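Equipment Room Assistant (part-time, 30 hours per week)
Derkia -- Stubbs site, ground floor
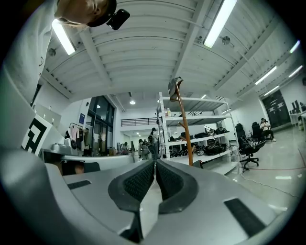

Main room at Stubbs, with the central shelving unit and coat stand.

Derkia is hiring one assistant to keep the shared equipment room at Stubbs in order. The room is used by the Tinard and Grutico project groups, and equipment moves between them daily.

Duties
Return bags and equipment cases to the white metal shelving at the end of each shift.
Untangle, test, coil and label cables. Bundles stored on the lower shelves are to be sorted by connector and length.
Keep walkways clear between the shelving, the office chairs and the desks. Report cables running under chairs.
Update the inventory, which currently lists 1,640 items, and flag missing or damaged pieces.
Pack cases for outgoing loans and check them against the packing sheet.

Requirements
Able to lift and carry 30 pounds.
Basic spreadsheet skills.
Accurate labeling and legible handwriting.
Experience in a stockroom, tool crib or AV store is useful but not required. Training is given during the first five shifts.

Terms
Fixed term, one year. Pay is $3,000 per month before tax. Shifts start at 8:30 a.m. and end at 3 p.m., with a 30-minute unpaid break. The position is on site only -- remote work is not available.

To apply
Send a resume and a one-page cover letter to the Derkia hiring desk, with "Stubbs equipment room" in the subject line. Applications close at the end of July. Interviews are held in the room itself and include a short cable-sorting task.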